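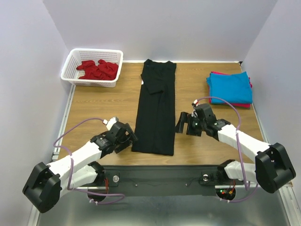
How many demonstrations does a student team need before a two-arm folding policy is worth testing?

Start testing at 352 if every episode is clean and the task stays fixed. Below that, our policy learned the approach but missed the second fold.

Details: I'm in the Skostville automation club. Our entry for the Trornach student challenge is T-shirt folding from a basket, with folded items stacked at the right rear of the table. We have budgeted 2000 episodes by February and are recording by teleoperation. Loss goes down, but on held-out shirts the grippers close short of the fabric edge. Dark shirts are worse than bright ones. Should we finish the 2000 first or change something now?

trellis_k

Change something now. More episodes with the same error will teach the same error.

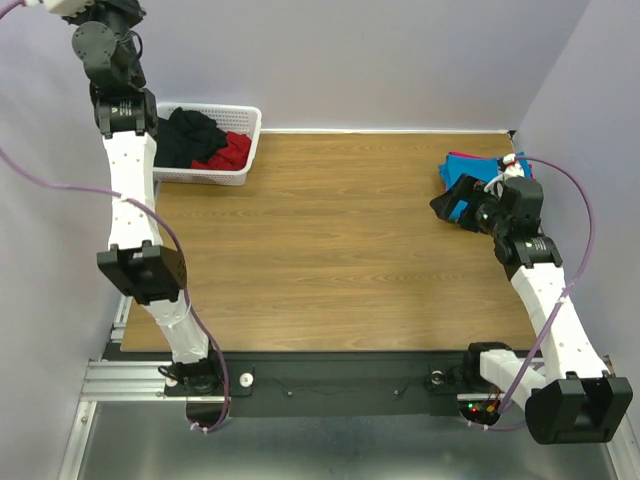 Check the stacking step separately from the folding step. We split ours into pick, flatten, fold and stack, and scored each one. Stack was fine. Nearly all failures came from flatten, where operators had been stopping with the sleeve still bunched. We threw out those episodes and retrained on what was left.

For short grasps, compare commanded and measured joint positions at the moment the gripper closes. If they differ by a constant, redo the zero calibration on that arm before recording anything else. For dark shirts, fix exposure and white balance manually. Auto exposure shifts when the shirt covers most of the table.

nava_bench

Agree on calibration. Also check your timestamps. Our Semometti logger wrote camera frames 600 ms behind the joint data and we didn't catch it until the second semester. Clap the grippers shut in view of the camera and line up the two streams.

offcut

just use brighter shirts. rules don't say what color, at least they didn't when we entered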